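Belidon Clear Cups, sleeve of 100

We have been packing these at Trulgate since the little shop in Gastutdale only sold paper plates, and they're still the cup we reach for when there's a birthday, a choir supper or a craft morning to get ready for. They're see-through plastic, narrower at the bottom than at the top, and they show off whatever you put in them (layered puddings, lemonade with too much mint, a whole class worth of paint water!).

Lai-ching Tsao in our packing room likes them best for crafts, and she has talked plenty of customers into a second sleeve. Set one down on something colorful and the pattern bends and squeezes in the most cheerful way as it shows through the sides.

## What you get

- 100 cups to a sleeve, or 8 sleeves to the case
- Wrapped in the Kwok paper band, which you can write on
- Orders placed before 15 cases run out in June ship at the old price

## Looking inside

The walls taper down to a small round base with rings set one inside another, and the rim is nice and wide, so spoons and brushes go in without a fuss.

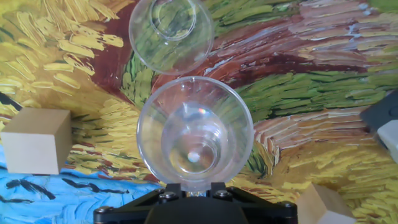

## Care and ordering

Rinse by hand in lukewarm water and let them drain upside down on a towel. We keep over 4,000 on the shelf, so small orders usually go out the next morning. For anything larger, do write to Lai-ching first and she'll set your cases aside.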